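Progress report to the Meléndez Fund
Odley Community Meals - second reporting period
Date of report: 4/12/25

1. Purpose of this report

With this report we inform the Fund how the grant for the shared lunch in Odley has been used since our first report in February. We describe what was done, what is delayed, and what we would like to change in the remaining months. The spending table was sent separately and is not repeated in this text.

2. Lunches served

In this period we served 871 lunches, against 758 in the period before. The increase comes mostly from the new serving day at the Ilov Street hall, which opened later than we planned. The hall has only one oven, so on that day the menu is soup, bread and a cold pudding. On the other days we continue with a hot main dish.

Many guests are older people who live alone. A smaller part are families with young children, and they come more often in school holidays. We had expected more students from the college, but the lunch hour does not fit well with their lessons. We tried a later sitting for two weeks and it was almost empty, so we stopped it. 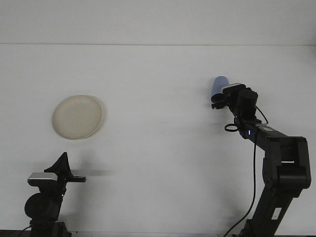 The food cost per lunch has gone up a little. Potatoes and onions are at the same price as before, but cooking oil and eggs are clearly more expensive. We have answered this with more lentil and bean dishes, which the guests accept well if they are not offered two times in the same week.

3. Crockery and washing up

The Fund agreed in the first period that we may stop using disposable plates and cups. This change is now complete in both halls. We buy no more paper plates, and the amount of rubbish after each lunch is much smaller - at Ilov Street we could give back one of the two large bins.

The washing up takes more time than we wrote in our application. We calculated 30 minutes after each lunch, and in practice it is nearer to one hour when the hall is full. The second sink was a big help. A dishwasher would help more, but the electric supply in the older hall must first be checked, and we are still waiting for the report of the electrician.
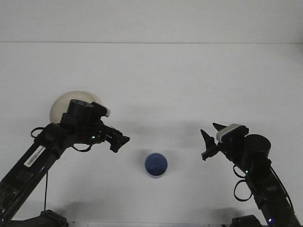 Breakages are low. The cups suffer more than the plates, mostly on the trolley, where the floor between kitchen and hall has a small step. We have asked the owner of the building for a ramp. He agreed in principle but did not give a date.

4. Transport and deliveries

The agreement with Jultico for the weekly delivery of dry goods works well. Two deliveries came late and one was missing the rice. The missing rice was brought the next morning without extra cost. Fresh vegetables we still collect ourselves from the market, and for this we depend on one borrowed van. If the van is not free, we must pay for a taxi, and this was not in our budget.

5. Changes we ask for

We would like to move 2000 from the line "hall rent" to the line "equipment". The rent at Ilov Street started later than planned, so this money was not used. It would pay for the dishwasher, if the electric supply allows it, and for stronger racks for storing the clean crockery.

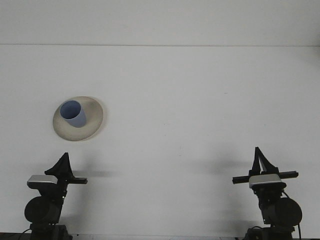

We also ask to extend the serving day at Ilov Street until the end of the school year. No new money is needed for this. The cook has agreed to the extra weeks and the hall is available.

6. Next steps

Before the next report we will finish the food hygiene training for the new kitchen helpers, who have done the first part only. We will ask the guests again about the menu, this time with a shorter form in larger print - the last form was too long and many came back half filled. The receipts for this period are kept in the office in Odley and can be seen there on request.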